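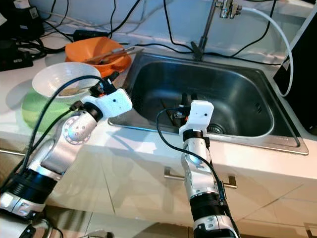 How do you teach a robot to do the dishes?

Think about the last time you helped clean up after supper. You picked up a bowl, carried it over to the sink, and put it down without smashing it. You probably did all of that while talking about something else entirely, like soccer, or whether there was any dessert left. Your hands just knew what to do!

A robot's hands don't know anything to begin with. Everything they do has to come from somewhere, and working out where it should come from is one of the big puzzles that robot researchers spend their days (and quite a few of their evenings) thinking about.

At a lab called Hillodon, two researchers named Idrisa Swai and Salim Mbwambo have been working on this puzzle with a pair of robot arms and a kitchen sink. Look at the white box near the end of each arm. The black part with the little bits of orange is the gripper, and that is the robot's version of a hand. It hasn't got a palm or a thumb or five wiggly fingers like yours, so even a simple bowl takes a bit of thinking about.

Learning by copying

One way to make a robot move is to write down every tiny step. Go forward this much. Go down this much. Close the gripper. Stop. That works nicely if the bowl is always in exactly the same spot, but bowls in real kitchens are never in the same spot, are they? Push the bowl over by the width of your hand and the poor robot grabs a big handful of air.

So Idrisa and Salim use another way, called learning from demonstration. A demonstration is when you show somebody how a thing is done. You have learned heaps of things like this already — tying your shoes, for instance, or cracking an egg.

To give a demonstration, a person steers the robot's arms through the whole job, from start to finish. While that is going on, a computer saves what the camera sees and how every joint in the arms is bending. Then the person moves the bowl somewhere new and does the whole job over again. And again! After a good many goes, a computer program studies all the demonstrations together and looks for patterns. When the bowl looks like it's over on the left, the arm reaches left. When the gripper is right beside the rim, it's time to squeeze.

The bowl test

Now we get to the part that makes it science. The researchers had a question: does it help the robot more to see the same bowl lots of times, or to see many different bowls?

They trained the robot twice. Each time it got 60 demonstrations, so that the test would be fair. The first time, every demonstration used one white bowl in the same place. The second time, they used bowls of different colours and sizes, and moved them all over the counter.

Then they gave each version of the robot 50 tries with bowls it had never met before. The robot that had practised with one bowl managed 17 of them. The robot that had practised with all sorts of bowls managed 41! It still missed nine, mostly small, slippery ones, and Salim says he has a soft spot for those nine because they tell him what to work on next.

Try it yourself

You'll need a friend, a pair of kitchen tongs, a plastic bowl and a blindfold (a clean scarf is fine).

Put the blindfold on and hold the tongs. Your friend is now your computer program, and tells you where to move so that you can pick up the bowl. Have ten tries with the bowl in one spot. Then ask your friend to move it each time and have ten more. Write down how many you get.

Which was harder? Did your friend get better at giving directions by the end?

Words to know

Gripper: the part of a robot arm that takes hold of things.
Joint: a place where an arm can bend or turn. Your elbow is one.
Demonstration: showing how something is done so that somebody else can learn it.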